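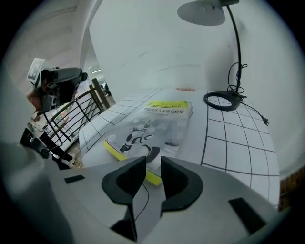
Figure 1. The right-hand tool over the gridded table, with the paperback used in the pick-up trials.

Project report: Loss of finger closing force in the Lemum hand-held gripper

1. Background

Our group project was to record pick-up trials with two hand-held grippers and pass the recordings to the Qudah software, which lines them up in time and rejects bad ones. The task was simple. A book lies flat on the table, the operator closes the fingers on one edge, lifts it clear and puts it down again. We chose a book since it is heavy for its thickness and has a slippery cover, so a weak grip shows up quickly.

2. What went wrong

On 30th January the right-hand gripper dropped the book at trial 724. The operator had the trigger fully pulled and the fingers looked closed. The book slid out from between the pads and landed on its spine on the table edge, then on the floor. We put it down to a bad grip and carried on. In the next 200 trials there were 15 more drops, all with the same gripper, and at that point we stopped.

The position log was the confusing part. It gave the fingers as fully closed in every failed trial, even while the book was between them. A book has thickness, so the reading could not be right.

3. Finding the cause

We first suspected the Qudah time alignment, and lost two days on that. Shifting the log against the video made no difference.

We then took the housing apart. The trigger pulls the fingers through a small link held on its shaft by a grub screw. The screw had backed out by half a turn. With no load the link still turned the fingers normally. With a book in the way the shaft slipped inside the link, and the sensor, which sits on the shaft, read the full travel. The fingers themselves had stopped short and were hardly pressing.

The left-hand gripper was opened as well. Its screw was tight and had a trace of thread lock on it. The right-hand one had none. It had been rebuilt in the Hulletti workshop before term and we think the thread lock was left off then, but there is no build sheet to check.

4. Repair and data

The screw was cleaned, refitted with thread lock and left overnight. We added a paint mark across the screw and link so that movement can be seen. By March we had 3283 trials in total and no further slipping.

Trials 724 to 924 from the right-hand gripper have been removed. Some earlier ones may also be affected, as we do not know when the screw began to move. These are flagged.

5. Safety

Nobody was hurt. The book fell close to an operator's foot, and closed shoes are now required. Anything heavier than the book needs a pull test on both grippers first.

Comments (3)

We had the same fault on the Zisumero rig, except ours was the sensor magnet. Worth checking both.

Did you try plotting finger position against book thickness? Would have caught it at trial 724.

Reply: No, but the check is in the script now. Any closed reading with the book held gets flagged.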